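About Stelow Plants

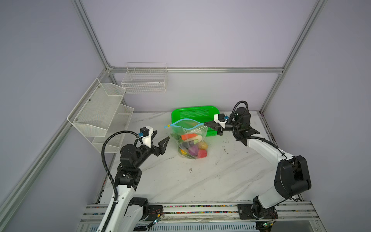 Carrot and greens in a clear zip-top bag, with the green basket behind.

Stelow sells houseplants, mostly hoyas and a few ferns, and we are suspicious of most of what gets said about them. Faraji Mushi started the nursery after paying too much for a "rare" cutting that was on sale at every grocery store by the next September. Obed Abugri joined to run the propagation benches and has been arguing with plant labels ever since.

We don't sell leaf shine, moon calendars or vitamin drops. We tried a root tonic called Ondemness on 100 cuttings and plain tap water on 100 more. If there was a difference, we couldn't find it. The maker told us we had used it wrong, which may be so, but we had followed the bottle.

"Air purifying" is a phrase you won't see on our tags. Neither is "unkillable." People kill snake plants all the time, usually with a watering can.

Our greenhouse is on the Nindov road, next to the old Sulemana feed store. It holds 900 pots when full and gets too hot in summer. Everything is grown there for at least 7 months before we sell it. Variegated plants sometimes turn plain green after you get them home, and we won't promise yours will stay striped. Be careful with any seller who does.

Plants are shipped in 2 sizes. We don't ship in freezing weather, even if you ask nicely. Pickup is open until 4 p.m.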